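Notes for the Thursday slot, 25 minutes plus questions. Water on the lectern, check the clicker works before people sit down.

**Opening**

Play the first few seconds of the Pravora single with no introduction. Let it run to the first chorus, then fade. Ask who knew it. Ask who could name the singer.

**How a song gets on to the chart**

- Sales and streams both count. Say this early, people always ask.
- A song can be streamed heavily by a small group of fans and still miss out.
- Radio play doesn't count directly, but it sends people to the song.

**The Herex story**

Their first single came in at 54 and dropped out the week after. The label, Pokton, wanted to move on to the next one. Hiba Abu Hammour was looking after their radio at the time and asked for two more weeks. It came back at 44 in December, up against all the Christmas songs – a bad month for any new band. Slow down here. Show the chart positions and leave them up.

Don't go into the contract dispute. If someone asks, say it was settled and move on.

**Albums**

Short section. Bataineh's album sold mostly on vinyl, at gigs. Mention the merch table and the signed copies. Skip this if we're past the quarter hour.

**Next slide**

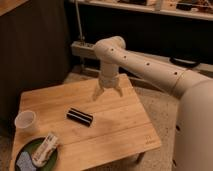 Second singles are harder to place than first ones. The radio stations have had their new name, the fans have the album already, and the label is looking at the tour. I want people to think about the choice of track, so stay on this point for a minute. Picking one is a bit like the gripper over that wooden board, fingers open, with nothing between them yet. Herex had 2 songs they could have gone with and the band was split. Play ten seconds of each and ask for hands up.

**Close**

Go back to the Pravora track, second verse this time. Thank Hiba for the loan of the radio sheets. Questions until they need the room. Handouts are by the door.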